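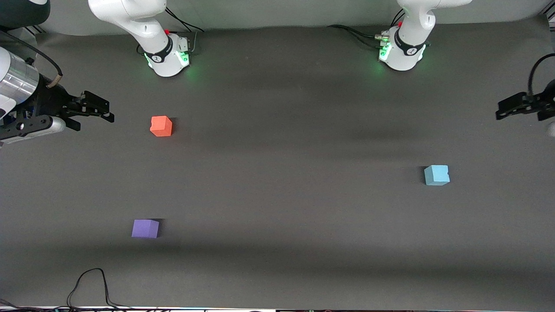

# Clallura two-arm bench: demonstration visits

The Clallura is a tabletop cell with two arms mounted along the back edge of a flat gray work surface. Each arm carries its own gripper, and the two come in over the table from opposite sides. We run it as a working demonstration at the Plovent site, and you can book a visit before you ask for a quote.

Visits open on 2nd July. Each session takes up to 14 people.

## What you will see

The standard demonstration is cube sorting. Three small cubes, one orange-red, one purple and one light blue, are set out on the table with space between them. The operator names a color and a target spot, and the cell picks the arm that has the shorter reach. Visitors are welcome to move the cubes between runs. Put them where you like, as long as they stay inside the reach of at least one gripper.

After sorting we run a handover, where one arm picks up a cube and passes it to the other. It is slower than the sorting and takes more setup, so please allow for a pause while Kwan-ho Tam loads the program.

The last part of the session is yours. If you have a small part you want to see handled, bring it. It should weigh no more than 600 grams and have two faces the fingers can close on. Soft packaging and anything with liquid in it will have to wait for a separate trial.

## Equipment

| Item | Detail |
|---|---|
| Arms | Two, white, fixed bases |
| Status lights | Green on each base block |
| Grippers | Black, one per arm |
| Surface | Dark gray, matte |
| Software | Podeo 20 |
| Demonstration part limit | 600 g |

Cables run across the surface behind the work area and along the near side. If you are planning your own bench, leave room for them. Dilwyn Jenkins keeps a printed layout at the bench and can go over clearances with you.

The green lights on the bases mean the arms are powered. They do not mean the arms are standing still, so stay behind the floor line whenever they are on.

## Session outline

1. Sign in and safety talk, given by Titilayo Obi
2. Cube sorting
3. Handover between arms
4. Visitor parts
5. Questions on pricing, delivery and training

A session lasts 41 minutes if there are no visitor parts. With parts, plan on staying longer. We don't hurry people out, but the next group may be waiting in the Kaplan room across the hall.

## Before you come

- Closed shoes are required. Tie back long hair and leave lanyards at the desk.
- Photos and video are fine.
- Send part drawings to Inês Tavares ahead of time if you want a custom finger checked.
- The bench is at standing height. Stools are available on request.

Groups that came to the May preview should note that the handover has been added to the program.

## Booking and quotes

Book through the Plovent front desk or write to Wing-yan Yen, who handles both visits and orders for the Clallura. Give the number of people, your company name and whether you are bringing parts. Quotes are sent in writing after the visit and cover the arms, grippers, work surface and one Podeo license. Installation is priced separately.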